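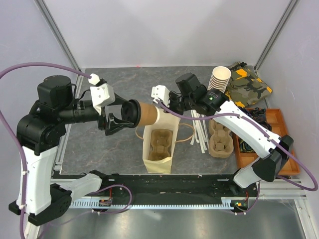 The Ibarra Smuggling Ring: Your Questions

3 min read

I get a lot of messages about my series on the Ibarra ring, and plenty of them ask the same things, so I've put my replies in one place. If yours isn't covered, drop me a line and I'll add it.

Who were the Ibarra ring?
A gang of cigarette smugglers who worked out of Virnoston harbour until 2000. The name came from their first boat, the Ibarra, a tatty old trawler that was never much good at catching fish. I've had people write in asking which of them was Mr Ibarra (there wasn't one, sorry!).

How many people were in it?
The court dealt with 16. I think there were more, and so did the detectives, but a few names in the case papers never led to anyone who could be charged.

Who was in charge?
This is the one I get into arguments over. The prosecution said it was Mwangi Owino, who ran a haulage yard called Catent on the edge of town. He always said he just hired out lorries and didn't ask what went in them. The jury didn't buy it and I don't either, but I do think he had a partner with more money than he had, and that person never stood in the dock.

How did they get caught?
Paperwork! I love this bit. Catent's lorries kept getting waved through with loads of garden furniture, month after month, right through the winter. Hashini Amarasinghe was a junior customs officer at the time and wondered who was buying sun loungers in January. She went back through the delivery notes on her own time and found that three of the shops on them had closed years before.

Was anybody hurt?
A night watchman at the Seltosine warehouse was tied up and left until morning. He recovered, though he never went back to the job. I'm mentioning him because the newspapers made the whole gang out to be loveable rogues, and I don't think he'd have seen it that way.

What happened to the money?
Some of it was seized – two houses, a speedboat and a frankly silly number of watches. The rest has never turned up. There's a local story about cash buried in the dunes, and every September somebody goes out there with a metal detector. Please don't. It's a nesting site in spring and the banks are always collapsing.

Can I visit any of the places?
The harbour, yes, and there's a good café by the slipway. The Seltosine warehouse is flats now. The Catent yard is private, so have a look from the road and leave it at that.

Where do you get your information?
Mostly court reports, old local papers and up to 30 letters from people who lived in the town back then. Where I'm guessing, I try to say so.

Will there be another part?
Yes, I'm writing up the appeal at the moment. It's slow going because my copy of the transcript has pages missing.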